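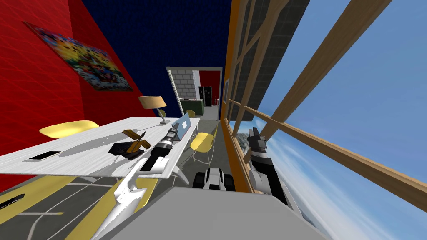

Drovness Digital Rights Group
Minutes, 21/08/2021

Present: Nadège Gaillard (chair), Rodel Tolentino, Maritza Sánchez, Witold Czerwiński (notes)
Apologies: Valtteri Turunen

1. Previous minutes
Approved with one correction. The Pusdale test used 35 accounts, not 30.

2. Search results on Kondaveck
Rodel reported on the video search tests. Of 38 terms tried, two returned no results when logged out but normal results when logged in. He has not been able to tell if this is a rule or a fault. Maritza asked for the tests to be run again from a second network before we write to the company. Agreed.

3. Takedown notices
Maritza has read the notices sent to us by local news sites. Most give no legal basis. She will draft a standard reply asking for one — Nadège to check the wording.

4. Data storage
Witold wants the raw logs moved off the Bednarek server, where space is short. Account names to be removed first. Rodel disagreed about deleting the older logs, and they will be kept until December.

5. Other business
Valtteri sent a note asking if the report can be published in Finnish too. Held over until he can attend.

Actions
Rodel: repeat search tests
Maritza: draft reply
Witold: move logs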